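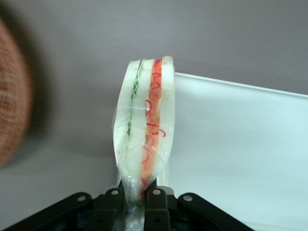
Takács today released version 8 of Filler, its software for recording manual demonstrations and preparing them for training two-armed robot systems. The release concentrates on one narrow problem, the handling of packaged goods that change shape when they are held. A wrapped sandwich is the standard item in the Takács test set. Held by the gathered plastic under the bread, it gives the gripper a grasp point away from the slices, but the item then stands tall on a narrow neck of film and any change in wrist angle is carried up through the whole stack. Earlier versions of Filler stored the gripper opening as a single commanded value. Version 8 stores the commanded and the measured opening as separate channels, together with the operator's input at each time step.

The software was developed at the company's site in Nanddale and has been in internal use there since January. It supports two methods of demonstration. In the first, the operator moves the arm by hand while the joints are held in a compliant mode. In the second, the operator works from a remote station and the arms follow a pair of handheld controllers. Both methods write to the same file format, and recordings made with one can be mixed with recordings made with the other in a single training set.

"Hand guiding gives cleaner approach paths, and remote control gives better grasps," said Begoña Urquijo, head of product engineering at Takács. "With the hand on the arm, people tend to push the item into place. At the remote station they have to look at the gripper and wait. We wanted to keep the useful part of each recording and mark the rest."

Marking is done in a new review tool named Uta. The reviewer plays back a demonstration, sets the start and end of each segment, and assigns a label such as approach, grasp, lift, transfer or release. Segments labeled as corrections are kept in the file but can be left out of training with one setting. Wrist camera and fixed camera recordings are shown side by side on a shared time line. 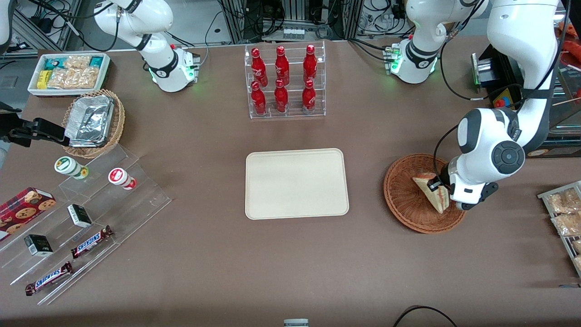

Piroska Illés

The retail task set supplied with version 8 contains 553 demonstrations, recorded by 16 operators. The work area is a tabletop laid out as a small shop counter, with bottled drinks on a two-tier clear rack, snack bars and boxes on a stepped display stand, and a sandwich in a round wicker basket. A beige tray with a raised rim takes the center of the table.

The basket is the more difficult of these fixtures. Its wall limits the angles from which the fingers can reach an item, and the operator at the remote station has to lower the gripper inside the rim before closing it. The task set therefore treats entry into the basket as a separate segment — it is not merged with the approach — and records wrist orientation at the full control rate throughout.

Operators new to the station complete a practice course of 19 exercises before their recordings are accepted. The course begins with rigid items and moves on to soft packaging. Recordings from the course are stored apart from the task set and are not included in the release.

"We do not ask operators to be fast," Urquijo said. "A slow demonstration can be resampled. A grasp taken at the wrong place on the wrap has to be recorded again."

Filler version 8 is available to current license holders from 06/08/2021. Files from version 7 can be opened directly, but the measured gripper channel will be blank for these recordings. Uta is included in the standard license. The retail task set is supplied on request, along with the camera calibration files and the operator course notes.

Takács develops recording and review software for robot training. Technical questions and requests for the task set should be sent to the product engineering office in Nanddale.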